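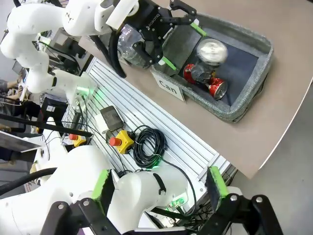

Progress report: sorting trial at the Lirberg depot
Prepared for Cendton by Rachid Slaoui, Flinow

Work in this period covered bottles and cans. The trays are labeled by material, and the bench program was rewritten in January so that the two arms no longer wait for each other between picks. Crushed items are still the hardest. A flattened clear bottle gives the camera little to go on, and we have changed the grip settings twice.

In the last test run 20 of 100 items went back for hand sorting, most of them clear plastic. Byun is preparing new training images for these.

Staffing
No jobs have been cut. Two sorters have moved from the line to the bench, where they watch the screen, clear jams and decide on anything the arms refuse. Both have been trained on the emergency stops. They report less back strain – and more boredom in the afternoon. We now rotate them with the line crew at the midday break.

The line crew asked whether their pick rates would be compared with the robot's. The depot manager has agreed in writing that they will not be, for the length of the trial.

Open items
Cable routing at the bench needs to be tidied before the safety review. The higher pay grade for bench work has been requested but not approved, and we would like Cendton's view on whether the training budget can cover the difference until it is.

Next period: mixed loads, and a first full shift at the bench.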